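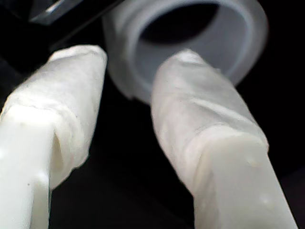

Is a robot smart because it can pick up a cap? Let's not clap yet.

A robot's camera sends in numbers. Software has to guess which numbers are "cap" and which are "dark stuff behind the cap." Then it picks a path for the fingers and tells the motors how hard to squeeze.

Haoran Qiu tests a program called Kornwood. It got 30 grabs right in a row. Then he turned on a lamp, and it missed 10. Would a lamp fool you?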